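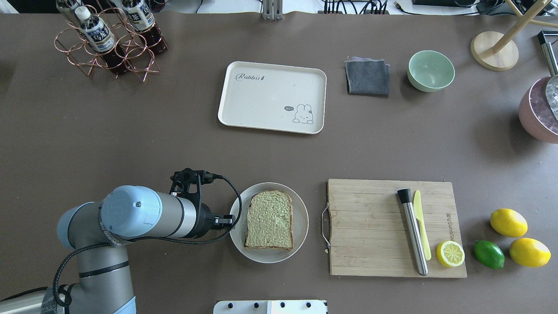

The arm's gripper beside a plate of bread with a green spread, on the kitchen bench at Tora.

Abbas Azimi does not like the word "chores". He prefers "contacts", meaning the moments when a machine has to touch something and know what it has touched. Clearing away a snack, by his reckoning, contains 29 of them. "A person does not notice any," he says. "We notice every one, usually when it fails."

Azimi runs manipulation testing at Tora with Hiyori Kobori, who writes the grasp planner. Their current task list is domestic: move a plate, put fruit in a bowl, fold a cloth, return a knife to its board. Each task is attempted 60 times. Moving the plate without disturbing the bread succeeded 55 times in March. Folding the cloth succeeded twice.

"The plate has a raised rim, so two fingers have something to close on," Kobori says. "Cloth has no rim. It has no fixed shape either, and the planner wants a shape." She regards lemons as a solved problem when whole. A cut one slides, and the force limit that stops it sliding is close to the force that squeezes it.

Speed is the other difficulty. The arm pauses before each grasp while the planner compares candidates. Azimi could shorten the pause but has left it alone. "If I make it quick, I get more spilled drinks per hour."

Asked whether a household could use such a machine now, he says no. A café might, for one repeated job at a fixed counter, with staff nearby to reset it. Kobori is slightly more hopeful about the shop floor, where objects come in known sizes and can be placed on trays.

"At home people move things," she says. "The planner can cope with a bowl in a new place. A new bowl is next year's work."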